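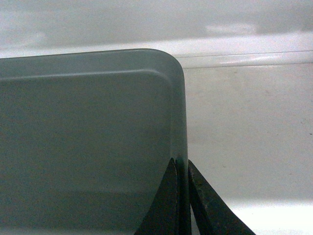 Likwood Reading Companion, Set 2

I put this set together after my own tutoring group kept asking for more practice on the exam novel, and I've been adding to it ever since! It's a printed study pack for anyone sitting a literature paper in December, whether you're in school or studying on your own at the kitchen table.

You get a chapter-by-chapter summary booklet, a deck of quote cards (speaker on the back, with the chapter), and two full mock papers with worked answers. The answers are the part I'm proudest of — I explain why the wrong options are wrong, and that's where most of my students used to lose marks.

Which edition do I need? The page references follow the Meireles school edition. If you have the older Redgate printing, pick that from the menu when you order and I'll put in the other reference sheet. Please check your cover first, I can't swap sheets once the pack is sealed.

Price is 3,489 with regular shipping included. Tutors ordering for a class can write to me through the Rurnico shop and I'll work out a group rate.

Pages are punched for a regular binder (binder not included, sorry). The cards are matte, so you can scribble on them in pencil and rub it out again.

I'm printing 500 packs this time and the last batch went faster than I expected. Orders placed by 7th September go out in the first mailing. After that I pack on weekends — allow a little longer.

Set 1, the poetry pack, is still in stock and has its own page in the shop.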